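Notebook, Geridthorpe room, May. Tableware set, second block. Entry by E. Maglaya.

Started 09:10. Room shared between several collectors, each on their own handheld pair or single unit. Cake stand task continues from the previous entry.

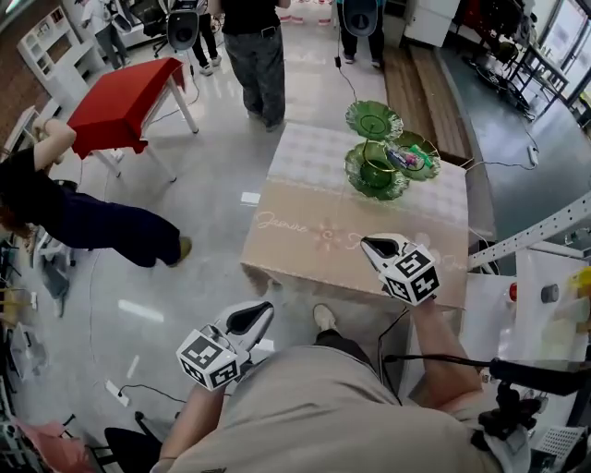

Total in the set before this block was 1,949 episodes. After the block and the first pass of checks it stands at 2,094. Ilham has the list of rejects and will go through it again once the tracking has been re-run.

Notes on the task:

- Instruction text is now "move the packets from the plate to the stand". The older wording said "sweets". Virgilio changed it in the task file. Episodes already labelled keep the old wording until Sarmīte decides whether to rewrite them.
- Start positions varied by hand between episodes. Spare plate is allowed to lean on the base of the stand. Do not square it up.
- Both grippers must be in view of the head camera at the start and end of an episode. In the middle, one may leave.
- Collector stays seated. Standing takes gave a different camera height and were moved to their own folder.

Marker tracking: 34 episodes lost the left cube for longer than the limit. Most of these are from the stretch where the left hand waits low, close to the knee, with the wrist turned in. Asked collectors to hold the idle hand forward with at least one marker face towards the head. Loss was lower afterwards, but I have not separated the two halves properly, so no figure yet.

Reflections off the floor are the other suspect. The exposure shifts when the head tips down past the table edge. Fixed exposure was tried on 2 short runs. The floor came out usable and the cloth slightly dull. Recordings are under `kinix/exposure_test`, not in the main set.

Cloth: the printed lettering is a help for aligning the clips by eye. It is also a risk, as the model may learn the print and use it to place the stand. Fulgencio wants the same task on a plain cloth and on bare table before we train on any of it. Agreed. Plan is to keep the plates the same and change only the covering.

Grasping: packets slide on the glass when pushed from the side. Pinching from above works better but takes longer. Leave both styles in. Tag with `push_first` where the finger touches the plate before the packet. Regrasps are kept if the packet ends on the stand. Drops to the floor are cut at the drop and filed as failures.

Cables: keep them clear of the walking route and behind the chair. One recording stopped at 11:40 with a connector half out. Reseated, restarted, episode discarded.

To do:

- re-run tracking on the 34 (Ilham)
- plain cloth, same plates (me)
- send Jerimbridge the revised task file (Virgilio)
- check clock offset between head and left gripper, last measured before the firmware change

Stopped 16:25. Batteries on charge.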